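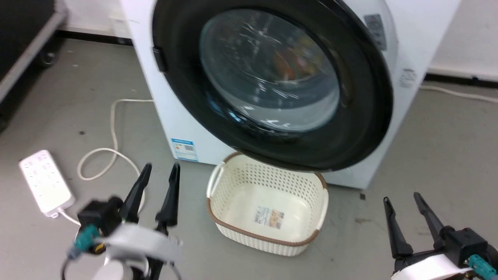 Kenza Bensaid told me to start with the laundry and leave the rest of the building for later, and I am glad I took the advice, as the Wuteck open day was busier than I had expected and the laundry room was the part I had come for.

Wuteck is a repair and resale workshop on the Naltora estate. It takes in washing machines, dryers and dishwashers, mends what it can and sells them on. The doors opened at 10 and visitors could wander where they liked, apart from the paint store. Entry was free. Parking was on the grass behind Plarka, the tile place, and quite muddy by lunchtime.

The laundry is where mended machines are given a wash to do before they go on sale. It has a bare concrete floor, and the washer I spent most time at was a white front loader with a big round black door. The door was partly open and there were clothes in the drum, reds and oranges and some green. A cream plastic basket with a brown rim stood underneath, ready for them, with its label still lying in the bottom. The energy sticker was on the front panel, low down on the left. I have a narrow utility room at home, so I paid attention to how far a door like that swings and whether a basket will go under it. This one did, with the door just overhanging the back of the basket.

We were told that each machine gets three loads: a short cool wash, a mixed cotton wash and a long hot one. The clothes are old stock from the Ghoneim charity shop and go round again and again. After the third load the hoses are checked, the filter is cleared and the door seal is wiped and looked over. The seal is the part they replace most often. Last year they tested 386 washers and 354 of them went on sale. The others were stripped for parts, mainly pumps and door catches.

I asked about overloading. The answer was that you should be able to get a hand in flat above the clothes, and that towels are the worst offenders. I also asked about washing powder and got two different answers from two people — both agreed that most of us use too much.

After that I went through to the parts room, which has drawers up to the ceiling, and then the yard. Tea was in a side office. The cheese scones had gone by the time I got there, but the fruit ones were fine.

Prices start lower than I had thought, though the larger drums go up to 300 with delivery. I put my name down for one. The next open day is in March, and they ask you to bring your measurements, including the depth with the hoses on.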